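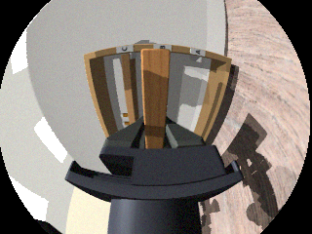
Can a machine do the household chores yet?

Some of them, in a room it has been prepared for, and more slowly than most people would accept. The rest of this talk sets out which ones, and what stands in the way of the others.

Speaker notes: Chores and Machines, Where We Stand
Kuststead open session, June

Opening (keep to two minutes)

Welcome those attending on behalf of Kuststead. Explain that the talk covers home tasks first and shop-floor tasks second, and that questions will be taken at the end. Slides will be available from the front desk.

State the position early. Floor cleaning and mowing are in everyday use. Putting things away is still a research matter. Most requests we receive from members concern the second group.

Slide 2. What we mean by a chore

A chore is a job with a start, a finish and a result that someone else can check. "Tidy the kitchen" does not meet this test. "Put this piece in slot B" does. Ask the audience to keep the difference in mind, as a good deal of public discussion passes from one to the other without notice.

Slide 3. Why slots and racks matter

Letter trays, plate racks, tool boards and parts bins all ask for the same skill. The piece must be held firmly, turned the right way and brought to the correct opening. A small error in angle and it catches on the edge. People correct this by feel and hardly notice doing so. A machine that relies on sight alone has difficulty at this point, as its own fingers may block the view.

Pause here. Someone usually asks about touch sensors. They help, but they add cost and they wear out.

Slide 4. Work in a simulated room
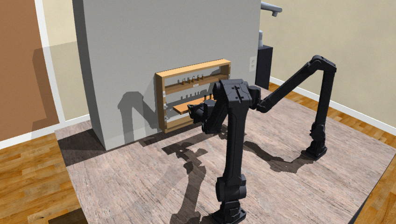 Simulated room with two black robot arms; the gripper of the nearer arm is by the wooden wall shelf.

Explain why so much practice is now done on a computer. A task can be repeated without breaking anything, and the light, the floor and the position of the furniture can be changed at will. The Brukitz programme, which members will have read about in the spring circular, ran 2,490 attempts at placing tasks in simulation before any real equipment was ordered. Of its later trials with real equipment, 400 were carried out at the Datby workshop.

Be careful with wording on this slide. Success in a simulated room is evidence that a method is worth trying. It does not show that the method will work in a member's own kitchen, where the shelf may be loose and the light poor.

Slide 5. The shop floor

The shop floor is kinder to machines than the home. Parts arrive in known sizes, racks are labelled and people expect to keep to marked walkways. Danko has used one arm for sorting flat parts into racks since the workshop was refitted. Staff there report that it needs help around 11 times in a working day, mostly when a part is picked up at a slant. They consider this acceptable for the night shift and too high for the day shift.

If time is short, leave out the Danko figures and go to slide 6.

Slide 6. What members should ask a supplier

Which tasks were tested, and in whose building? How often did a person step in? What happens when a piece is dropped? Who pays for changes to shelves and racks? A supplier who cannot answer the second question has probably not kept a record, and members are advised to ask for a trial before signing.

Slide 7. Outlook

Our view is that single, well-defined placing tasks will reach small workshops before they reach homes. We do not give a date. General tidying remains out of reach for now, and Kuststead's advice to members on this point is unchanged.

Questions. Repeat each one into the microphone before replying. The room must be clear by 4.30 pm.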